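Ticket: door hanger task, visitor demonstration
Site: Plidton, mock guest room
Status: open, reduced to low priority
Component: Stemov arm controller, gripper close routine

Reported: during the March open day rehearsal the arm stopped short of the room door and posted a force fault. Threshold was set to 200 in the demo profile. The bench profile uses 900. Cao replayed the log and got the same fault at step 13, before any contact with the handle.

Checked so far: cabling reseated at both ends, profile reloaded, wrist view compared with head view. Clocks differ by 50 ms — within tolerance.
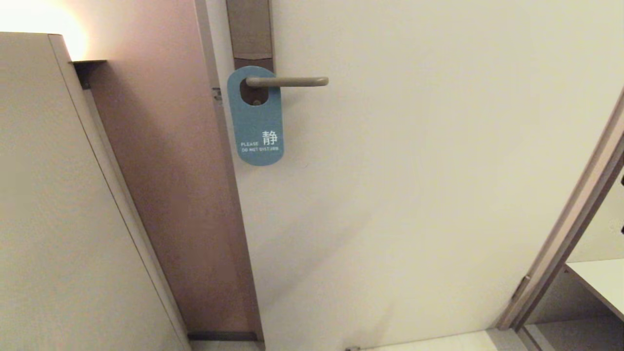
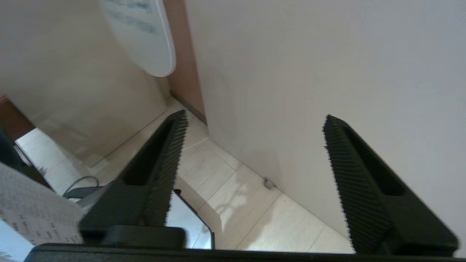
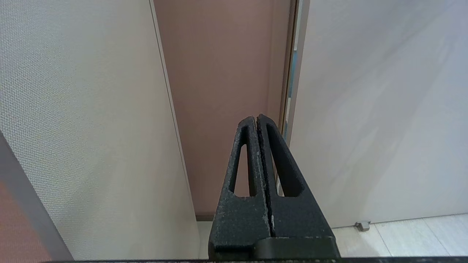
Cusano Service Robotics, Demonstrations and Site Visits

The head view gives the planner the lever and the DO NOT DISTURB hanger. The second and third pictures are wrist views, one with the fingers apart and one with them together. The fault is logged on the close command, so both finger positions need to be checked against the encoder values.

14:20 Threshold raised to the bench value. Three runs, no fault.
15:05 Fault returned on run four, same step. Threshold ruled out as sole cause.
15:40 Close speed halved. No fault in six runs — not enough to sign off.

Next: repeat at half speed with the visitor script running, including the pause for questions. Keep visitors behind the floor line until this ticket is closed. Attach encoder log to the next update.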